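**Flerkar grip-loss fault** is the name used for a fault in the two-finger grippers of the Flerkar robot arm, found during bottle handling work at the Pladlow test workshop. In this fault the gripper reports that it holds an object firmly, while the force on the object is slowly becoming smaller. The bottle can then turn in the fingers or fall.

## Discovery

The fault was first written down in February by Lorna MacRitchie, who was running a handling test with filled plastic drink bottles. In a series of 17 lifts, five bottles slipped. The error log stayed empty the whole time. At first the workshop suspected the soft finger pads, and these were changed two times without any effect.

## Cause

Bogumił Pietrzak compared the logs with a separate force sensor. He found that the controller measured the grip force only once, at the moment of closing. A thin plastic bottle gives way a little after it is pressed, and the force goes down with it. The controller kept the old value and did not correct the motor. Hard objects, such as metal blocks, did not show the fault, and for this reason the factory test had not caught it.

## Safety

A falling bottle is a small danger, but the false "object held" signal is a more serious one. The arm is allowed to move at full speed when this signal is on. Persons working near the gripper may also trust the signal and put their hands close to it. After the report, Henrike Buschmann limited the speed of the arm for all lifts of soft containers, and asked that hands be kept away from the fingers until the arm has stopped.

## Correction

Software version 14 reads the grip force continuously and stops the arm if the force falls below the set limit. The version was released on November 1, 2023. Older controllers of the Karaki type cannot run it and must keep the speed limit.

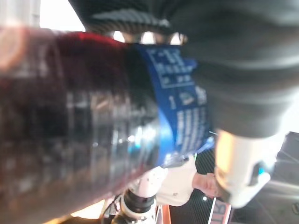
Some questions remain open. Rami Jaber has noted that the new version sometimes stops the arm without need when a bottle is gripped on its label, and the limit value for this case is still being adjusted.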